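4.2 Checking the Right Gripper Before a Practice Run

This section applies to all members of the Kikton Robotics Club who operate the club robot during the furnished-room task. Two members must be present: one at the controls and one at the stop button.

1. Sign the log sheet and enter task code 310.

2. Start the Girnon control program and wait for the ready message.

3. Select Right Arm, then Open. Confirm that nothing is held between the fingertips.

4. Look at the bolt on each finger linkage and the small set screw at the inner end of each angled bar. Report a loose or missing part to Jingyi Feng.

CAUTION: Keep hands away from the fingertips while the arm is powered. Tighten fasteners only with the power off.

5. Open the wrist camera view and compare it with Figure 6.
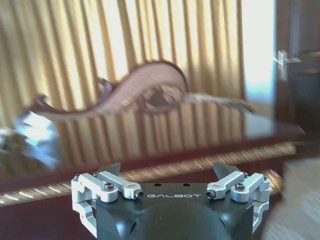
Figure 6. Wrist camera view, right gripper open. Table and curtains behind.

NOTE: The background may blur while the robot is moving - judge the fingertips only.

6. Close and open the gripper 2 times at low speed. If the fingertips do not meet evenly, stop and see Section 4.3.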